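Caring for a Light Wood Desk Top

Most damage to a desk top is slow. Grit, skin oil and damp mugs do more harm over a year than any single accident.
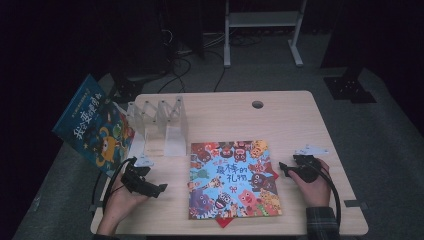

Start by finding out what the finish is. Put one drop of water on a hidden spot, such as the underside near the back, and leave it for a few minutes. If it beads, the surface is sealed with lacquer or varnish. If it soaks in and darkens the grain, the top is oiled or bare and needs a drier cloth.

Weekly cleaning
Dust first with a dry microfiber cloth. Then wipe with a cloth wrung out in warm water and a little dish soap, 2 drops to a quart. Work along the grain. Dry at once with a second cloth. Do not spray liquid directly on the wood.

Cable holes
The cut edge of a cable hole is often the least protected part of the top. Lift out the liner, if there is one, and brush out the dust. Check for swelling or raised fibers. Sand any rough spots lightly by hand and seal with the same finish as the top – two thin coats, dried overnight between.

Rings and marks
White rings are usually moisture trapped in the finish. Leave them for a day or two before doing anything, as many fade. Dark rings have reached the wood itself and need sanding and refinishing.
Wax crayon: scrape with a plastic card, then wipe with soapy water.
Ballpoint: rubbing alcohol on a cotton swab, tested first on the underside. It can dull lacquer.
Dye from colored paper: keep the paper dry. Damp red paper in particular can stain pale wood.

Oiled tops
Re-oil when water stops beading. I use Karex hard oil, applied thin and wiped off after 29 minutes by the timer. The Beris wax is easier to apply but marks sooner. Lay used oil rags flat outdoors to dry before disposal, as they can self-heat and catch fire.

Humidity
Keep the room above 40 percent in winter. Check the screws under the top in May and again when the heat comes on.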